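Ticket 362: Kitting arm keeps faulting on the white cases
Opened by: Viorica Grecu, Kitting, Culcombe site
Assigned to: Ferhat Yalçınkaya, Automation Support
Status: Open, waiting on parts
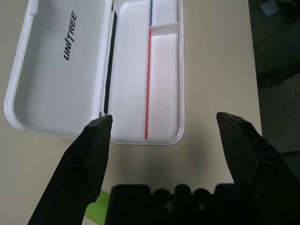

Hi Ferhat, me again. I'm putting everything in one place this time so you don't have to dig through the shift chat. Station 4 faults when it's supposed to close a white case and pass it down to labeling. It doesn't do it every time, which is what makes it so annoying. I get a good stretch, I go off to restock the bins, and when I come back it's sitting there with the amber light on and the whole line backed up behind it.

The message on the Brusus screen is "close not confirmed." I press Resume and it either carries on like nothing happened or throws the same message again right away. Pressing Resume a third time has never helped, so I've stopped trying.

What I've done so far:

Monday, early. Restarted the cell from the panel, the full restart with the key. Ran fine until first break and then faulted.

Monday, after lunch. Wiped the fingertips with the blue cloths and checked that the screws were snug. Ran the homing routine. Same fault before the end of the shift.

Next morning. Switched to cases from the other Paredes pallet in case we had a bad batch. I really thought that was it because it went the whole morning! Then it faulted twice in a row at 2:00.

Same afternoon. Slowed the close move down one step in the settings (I'm allowed to touch that one, I checked the sheet). Fewer faults, but now labeling is waiting on us, and I'm hearing about it.

One more thing, and this is the part I'd like you to read even if you skim the rest. When we closed these by hand you could feel when the lid wasn't going to sit right. You'd give it a little wiggle and push and you didn't even think about it. The arm can't do the wiggle. So all those cases that used to be a tiny bit off and got fixed without a word are now stops, and every stop has my name on it in the report. I'm not complaining about the arm. My wrists feel better than they have in years and I'd never go back to doing a full shift of lids. I just want somebody to know that the stops aren't me being slow.

Viorica

— Reply from Ferhat Yalçınkaya —

Thanks, this is super helpful, and much easier than the chat. A few questions. When it faults, is the lid all the way open, partway, or down but not latched? And does the case move on the table when the fingers push? Also please put the close speed back where it was while I look, or I can't compare the logs.

Point taken on the report. It puts every stop under whoever is signed in at the station. I'll ask whether we can split out machine faults.

— Reply from Viorica Grecu —

Speed is back to normal. I stood and watched it for most of an hour (labeling loved that) and caught 4 faults. On three of them the lid was down but not latched, and if you look from the side the case had scooted away from the arm a little before the push finished. On the other one the lid never really got going, the finger slid off the rim.

I also put a strip of that rubbery shelf liner under a case to see what would happen. 7 closes, no faults. I took it out again afterward, I know we're not supposed to leave things on the table!

— Reply from Ferhat Yalçınkaya —

Please never apologize for the shelf liner, that's the best test anyone has run on that cell. I pulled the logs and the push force climbs, drops, then climbs again on the bad ones, which fits with the case sliding. The table got resurfaced when the Calunach crew did the move, and I don't think anyone redid the grip check after that. My mistake, it was on my list.

Plan: I've ordered a proper grip mat with locating corners. Until it gets here you can use the liner, I've written it up as a temporary change so you're covered if a lead asks. I'm also adding a second try to the close move, where it backs off, nudges the lid and pushes again. Your wiggle, more or less. Would you come over when I set it up and tell me how hard and which direction? I can guess, but you've closed a lot more of these than I have.

— Reply from Viorica Grecu —

Yes! Mornings are better, before the truck comes. I'd push from the latch side and not from the middle, by the way. The new girl on nights does it from the middle and hers always popped back up.

Is the report thing going anywhere? Our lead brought my stops up again today and I had to show her this ticket on my phone.

— Reply from Ferhat Yalçınkaya —

I asked. The answer was "next release," so I've added a note by hand to all the Station 4 stops from this week, and your lead is copied here now. Leaving the ticket open until the mat is in and we've run both shifts on it.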